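Wudley pauses home folding programme after grip pad fault, and thanks the households who spotted it
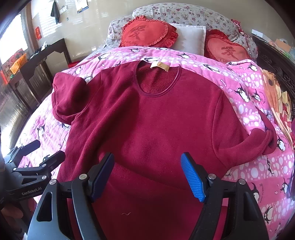
Grostitz, Thursday morning. Wudley, the maker of the Wonda laundry folding arm, is today asking every household and care home using a Wonda to stop folding fleece, brushed cotton and loose knits with it until a replacement set of grip pads has been fitted. Shirts, towels and bed linen can carry on as normal, and we are very sorry for the bother this will cause to people who have come to rely on us for the weekly wash.

The fault is a simple one to describe, though it took us longer than we would have liked to get to the bottom of it. The raised bumps on one batch of pads came out of the mould a little too sharp at the edges. On smooth cloth they behave perfectly well, but on anything with a soft pile they can catch a loop and hold on to it after the jaws have been told to open. The arm then moves off to its next position with the sleeve still attached. In most of the reports we have had, the worst of it was a pulled thread or a jumper on the floor. In two cases the arm carried on pulling until the motor cut out, and that should have happened a good deal sooner than it did.

No one has been hurt, we are glad to say. Even so, please keep hands, scarves and long hair well away from the jaws, and if a garment does get caught, switch the Wonda off at the wall before you try to free it.

Of the 2,000 pad sets in the batch, 1,679 had already been sent out when we stopped deliveries on Thu 21 April. New pads will go by post to every registered address, free of charge, along with a small update that makes the motor give up much earlier when something is stuck. Fitting them takes a few minutes and a small screwdriver, which we will put in the envelope.

"I have folded more sleeves these past weeks than in the rest of my life put together," said Samina Mohmand, head of product safety at Wudley. "We tried these pads on nearly 500 garments before they went on sale, and looking back there were far too few fleeces among them. The people who wrote to us did so very kindly, and several posted us their damaged jumpers so we could see for ourselves. We are grateful to every one of them."

Tainá Guerra, who runs customer care, added that anyone with a spoiled garment should get in touch, with or without a receipt, and that her team will be answering the phones on Saturdays until the end of August.

Care homes with more than one Wonda can ask for a fitting visit through their usual Wudley contact.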